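Home textiles and storage, course handout
Posted 2020-06-17 by the course office
2 comments | 0 shares

This site uses cookies. By continuing to use it you accept our cookie policy.

Unit 2: Coatings on metal storage, and how they wear

These notes go with the second lecture. Read them before the workshop, and bring the worksheet from Unit 1, as the terms are the same.

1. Why metal is coated

Most steel sold for household or workshop use has some kind of coating. The coating keeps water and air off the steel. It may also be there for looks, for easy cleaning, or to give a softer surface where hands or goods touch it. A single product can have more than one coating, for example a layer of zinc with paint on top.

Three terms come up often. The substrate is the metal underneath. The primer is the first coat, chosen to stick well. The topcoat is the one you see and touch. Some cheap goods have no primer at all, and the topcoat goes straight onto the metal after a wash.

2. Paint and powder

Wet paint is sprayed, brushed or dipped. It dries as the solvent leaves. Powder coating is put on dry with an electric charge and then baked, so that it melts into one skin. Powder is usually thicker than paint. It resists knocks fairly well, but when it does fail it can come away in flakes, and a repair with a brush always shows.

In the Skitholm exercise you compared panels from two suppliers, Altimix and Ernent. The Altimix panels were powder coated. The Ernent panels were wet painted with no primer. Keep your own results for the written task. Groups that wiped the panels with solvent before the tape test should say so, because it changes the outcome.

3. Kinds of wear

Abrasion is wear from rubbing or sliding. It is worst on slopes, edges and the places where things are dropped in and dragged out. The marks tend to run in the direction of travel.

Impact damage is a chip or dent from a single blow. A chip may be very small and still go through to the metal.

Adhesion failure means that the coating lets go of the surface. The usual causes are grease, dust or old rust left on before coating.

Corrosion under the coating starts at a chip or a cut edge and creeps sideways. The paint lifts in blisters. By the time a blister opens, the area affected is larger than it looks.

4. Recording wear

Use the same order every time: location, type, extent, depth. For depth, write "topcoat only," "to primer" or "to metal." If you can't tell, write "not known" and leave it. Don't guess at the cause in this column. Cause goes in the notes.

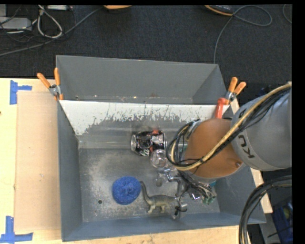 For extent, use the grid sheet. Lay it on the surface and mark each square that has any loss in it, even if the loss covers only a corner. The Yuan sheet has 487 squares and the older one has 116, so write down which sheet you used. Results from the two can't be mixed in one table.

5. Repair or leave

Light abrasion on an indoor item can be left alone. Loss down to bare steel should be cleaned, sanded at the edges, primed and painted. Items used for food are a separate case and are covered in Unit 4.

Written task: 4,000 characters at most, due at the end of June. Attach the grid sheet.

Sign up for the course newsletter to get new handouts by email.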